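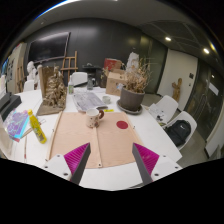
Severyn Vakulenko reckons I should have written this advert months ago, and that anyone who has ever squeezed a pair of kitchen tongs and thought "I could make a better one of these" will want to answer it. So I'm finally asking: would you like to come and help us build and try out our grippers?

I'm Zoriana, and I share the Stokow workshop with Severyn and Liudmyla Kovalchuk. We've been making a two-fingered hand-held gripper in our spare time since December. Each finger has a long dark grey jaw with a ribbed magenta pad behind it, on a white mount that screws on. The pads are my favourite bit and also the bit that causes all the arguments (too stiff, says Liudmyla, too floppy, says Severyn, and I change my mind depending on who's making the tea).

We want people for two things.

The first is picking stuff up. You hold the gripper, you stand at our big white table, and you move ordinary things about: a mug, a bottle, a book, a sheet of paper. Paper is horrible! We'd love left-handers, people with small hands, people with stiff fingers, and anyone who has never touched a robot part in their life. You don't need to be good at it. Dropping things is fine, though please leave the plaster busts alone.

The second is proper making. If you can solder, or draw parts on a computer, or you're just patient with tiny screws, come and join the build. The plan is to get the same fingers onto a small arm we've called Plikix, and we could really do with somebody who enjoys wiring more than I do.

Sessions last 30 minutes for the trying-out, longer if you get hooked. Builders can come and go as they like in the evenings. There's no pay, sorry, but I'll cover your bus fare and feed you. We have 700 left in the kitty for parts and I'd like most of it to go on motors and not on biscuits.

You do need to be over sixteen, and tell me beforehand if you can't manage stairs so I can meet you at the lift.

To join in, leave a note with your name and which job you fancy in the Stokow post box marked Plikix, or ask for me or Liudmyla at the front desk. Please get in touch by 1/13/21 if you want to be in the first group. I'll reply to everybody, but give me a couple of days, I'm slow with messages when I've got glue on my hands.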